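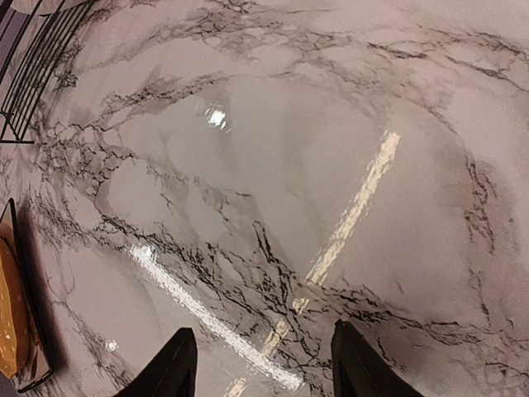
Last updated: Sunday, October 18, 2026

Ticket 975 - Brostent wire dish rack, leans under load
Status: open, patience pending

Customer at the Laing kitchen reports that the rack leans toward the wall once there are dishes in it. Empty, it behaves like a saint. Asked customer to check whether the counter is level. Customer replied with a marble and a very long email. Counter is level.

Rack was bought in June from Tustine, who say it holds anything "within reason" and decline to define reason. Asked customer to put a single ribbed bowl in it and leave the plates out. No lean reported.
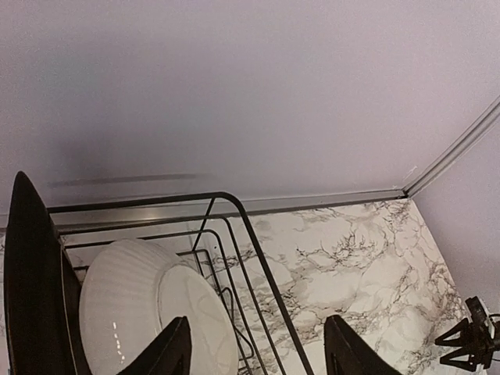 Step 2: Load test

Put back the plates, then the cups, checking for lean after each. Customer did it all in one go and reported "same." Requested a second try, in order this time. Lean starts with the plates, all on one side.

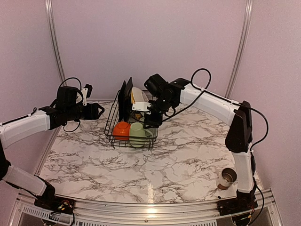

Page 5

Skomthorpe (spare parts) offered replacement feet, nearly a month's wait. Customer would like to wash up before then.

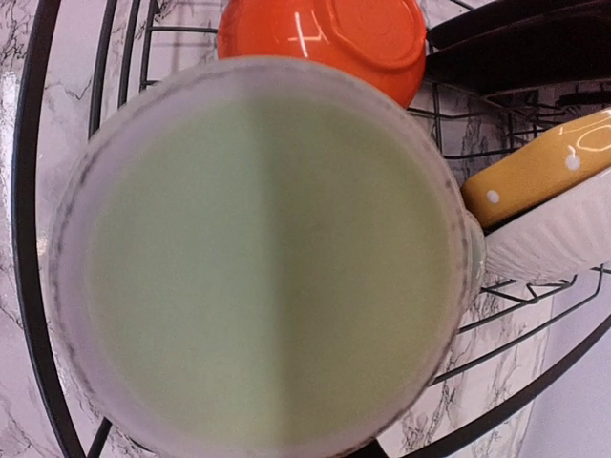 Dish placement is my best guess at this point. Heavy things want to go in the middle, and customers will always put them at the end. The dark plates are standing together in the rack, so please spread them out and retest. While you're at it, the smudges on the rim of the tub with the green liquid are a separate ticket. Leaving this one open until the retest comes back.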